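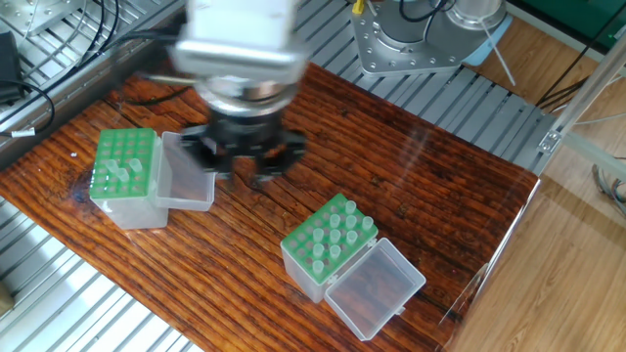 Seasonal > Winter > Holiday closures

2 min read

Posting this year's Hawthorne closures in one thread. Last checked 2019-12-20.

The Pamitz market runs through the 24th, then shuts until the new year. Bring cash, the card reader is slow.
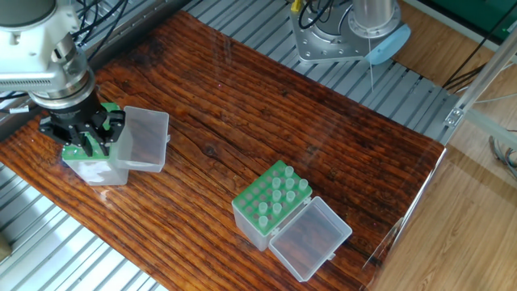 Polach bakery takes pie orders up to noon on the 23rd. They stop at 100 pies.

Bus 15 is on the holiday timetable all week. Last one back from the lake is at 9. 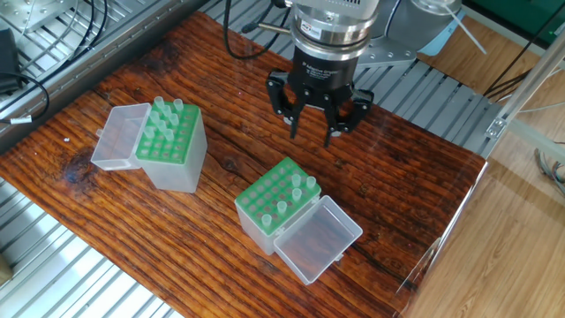

Nisreen Kassab: The lake bus skips Feter Street on the 25th, so walk up to the library stop.

Thanks, added. Fireworks are at the lake on the 31st. More than 2,000 people came last year, so go early.

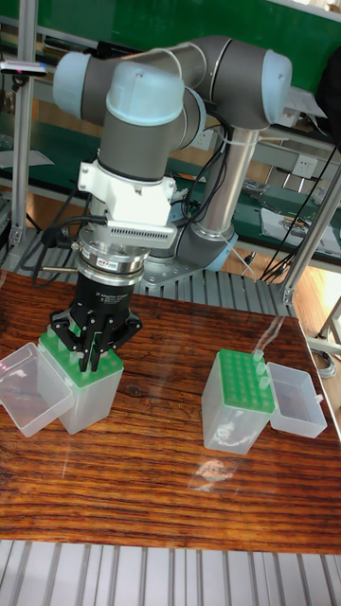

Arm over the wooden table.

Library reopens on the 2nd.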